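Rev. Mar 20, 2024 – replaces the February sheet. Toss the old one, the hose order was wrong.

## 4. Filling and carbonating the keg (Moen mini tap, home brew setup)

Do section 3 first. Keg has to be clean and sanitized before any of this. If you rinsed with plain water after the sanitizer, sanitize again.

**You need:**

- Moen keg with lid and O-ring
- Grondbridge regulator, gray hose (gas), clear hose (beer)
- full CO2 cylinder
- finished beer, cold if you can manage it
- spray bottle of soapy water
- wrench

### 4.1 Transfer

1. Fermenter up on a counter, keg on the floor. Let it sit there a while so the sediment settles back down.
2. Check the O-ring. Nicks, flat spots – swap it.
3. Run the siphon tube all the way to the bottom of the keg. No splashing. Splashed beer goes stale fast and tastes like wet cardboard.
4. Start the siphon. Keep the other end above the sludge.
5. Stop below the gas tube. Do not fill to the brim.
6. Lid on, clamp down. 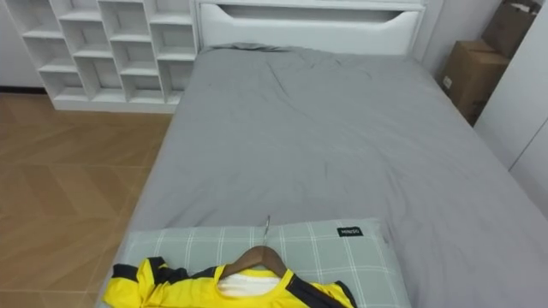
**Note:** a bit of sediment in the keg is fine. It comes out in the first pour. Dump that glass.

### 4.2 Hook up the gas

1. Regulator knob backed all the way out (counterclockwise) before you touch the cylinder valve.
2. Thread regulator on to cylinder. Snug with the wrench, don't muscle it.
3. Gray hose to the post marked IN. The two posts look alike. They are not teh same, and forcing one on will wreck the seal.
4. Open cylinder valve slowly. Stand to the side.
5. Turn knob in until you hear gas going into the keg.
6. Pull the relief ring, let it hiss, let go. Do it 2 more times. Gets the air out.
7. Spray every joint with soapy water. Bubbles growing = leak. Close the valve, vent, reseat, try again.

**CAUTION:** CO2 in a closed room can knock you out. Window open, door open. Cylinder stays upright and strapped to something solid. Never lay it down in use.

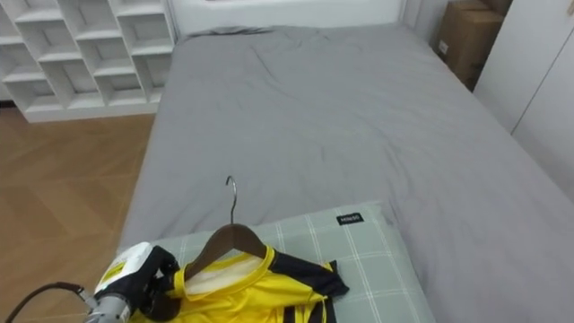
### 4.3 Carbonate

Slow way. We like the slow way.

1. Keg in the fridge with the gas on.
2. Set pressure from the chart inside the Grondbridge lid. Use the row for your fridge temp, not room temp.
3. Leave it 2 weeks. Don't keep fiddling with the knob.
4. Pour a small glass. Flat? Give it a few more days.

**Note:** the Unudau stout wants less gas than the Astamlow pale. Go to the low end of the chart for stout or you'll be pouring foam. 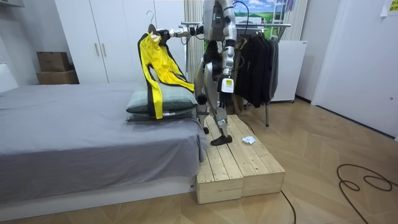
### 4.4 First pour

1. Clear hose to the post marked OUT. Faucet closed.
2. Drop pressure to serving level. Vent the keg or the gauge will lie to you.
3. Tilt the glass, open the faucet all the way. Half open makes foam.
4. Close it, wipe the spout.

Still all foam:

- hose too short or kinked
- beer too warm
- pressure still up where it was for carbonating – most common one by far
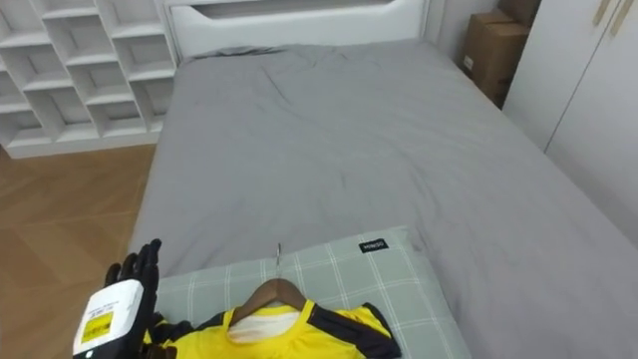

Done for the night: close the cylinder valve, leave the hoses on. Faucet gets a rinse before you go to bed, otherwise it sticks shut and you'll be prying at it next time. For cleaning an empty keg go to section 5. Vent it completly before you open the lid.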